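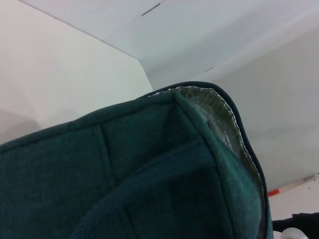

Equipment plan for the coming year: notes on the manipulation bench

16 March 2020

Readers of this blog will know that I have been responsible since last spring for the purchasing plan of a small robotics laboratory, and that I set down the reasoning behind each round here once the figures have been agreed. The plan for the coming year was approved last week. What follows is a record of how it was arrived at, with some remarks that may be of use to others who prepare a budget of this kind.

The work of the bench is the handling of everyday soft goods: insulated lunch bags, pouches, cloth cases and similar articles. An arm is required to find the opening of a bag, hold it open and place something inside. Rigid boxes were dealt with in the previous plan and no longer need money spent on them. Soft bags do, and they make different demands on almost every item in the inventory.

Cameras

The first line of the plan is for wrist cameras. At the distances at which a bag is opened, the fabric fills most of the view, and a camera chosen for general use is of limited help. Three questions were put to each supplier: the closest distance at which the camera gives a sharp picture, the width of view at that distance, and the behaviour of the exposure when a dark fabric lies against a white surface. The last of these matters a good deal. A teal bag on a white bench leaves the inside of the opening in shadow while the bench remains bright, and the opening is precisely the part that must be seen. A silver lining adds a further difficulty, for it takes on something of the colour of the cloth beside it and its wrinkles are easily confused with the edge.

Two models were compared, one from Nasto and one from Carroll. The Nasto unit is the smaller and fits the existing bracket. The Carroll unit has the better range between dark and light but needs a new mount, and the mount was not included in the price first quoted. I would advise anyone requesting quotations to ask for brackets, cables and screws by name. Our first comparison sheet had to be withdrawn and reissued on this account.

The Nasto unit was selected. We have ordered 8, which covers the arms in service and leaves two as spares. The spares were questioned at the approval meeting, and I maintained them. A wrist camera sits exactly where collisions take place, and the delivery period quoted in March was longer than any of us would wish to wait with an arm standing idle.

Grippers and fingertips

No new grippers will be bought. The present ones close reliably on thin material and the manufacturer still supplies parts. The money goes instead to fingertips, which wear quickly when they are dragged along piping and stitching. We had been treating these as petty cash, and the result was that no one could say what they cost us over a year. They now have a line of their own, with 86 pairs budgeted in two grades of softness.

Flavus offered a discount on a larger order. It was declined, as the softer grade hardens in storage and we have no suitable cupboard for it.

Bags and other test articles

This is the part of the plan that attracts the most comment from colleagues in other departments, who are surprised to see lunch bags in a capital request. They are strictly speaking consumables, and next year they will be moved to that heading. The sum is modest but the buying needs care. The bags should differ in the things that affect the task: the stiffness of the rim, the presence or absence of a bound edge, the colour of the lining, the depth. Sixteen bags of one pattern teach us very little beyond that pattern. The list therefore calls for 16 patterns, with enough of each that a worn one may be replaced by its twin.

I would add a practical note. Shop ranges change with the season, and a bag that is on sale in March may be gone by the summer. Where a pattern is to be used for comparison over the whole year, the entire quantity should be bought at once and labelled on arrival.

Benches and lighting

The white bench surfaces will be kept. There was a proposal to replace them with mid-grey panels, which would reduce the contrast described above, and I have some sympathy with it. However, all of the earlier sessions were recorded against white, and a change now would make the old and new material awkward to compare. A single grey panel has been bought for one bench so that the matter may be looked at properly before the next plan.

Diffuse overhead lighting is already fitted and is satisfactory. A small allowance has been made for replacement tubes.

Hours and upkeep

The plan allows for 242 hours of bench time, shared between the recording of new sessions and the upkeep of the arms. In the previous plan upkeep was not shown separately, and it was paid for, in effect, by cancelling sessions. I consider this the most important correction made this year. Calibration of the wrist cameras after each change of bracket has been given its own allowance, as has the clearing and resetting of the benches between articles. The latter is slow work when the articles are soft – a bag that has been folded and stored for a week does not stand as it did before.

Deferred items

Two requests were not granted. The first was for a force sensor from Hisetitz, for which a second quotation is still awaited. The second was for a further arm. I supported the sensor and did not support the arm, there being no free bench on which to put it. Both will be considered again at the half-year review, and the revised comparison sheet for the sensor will be posted here when the second supplier has replied.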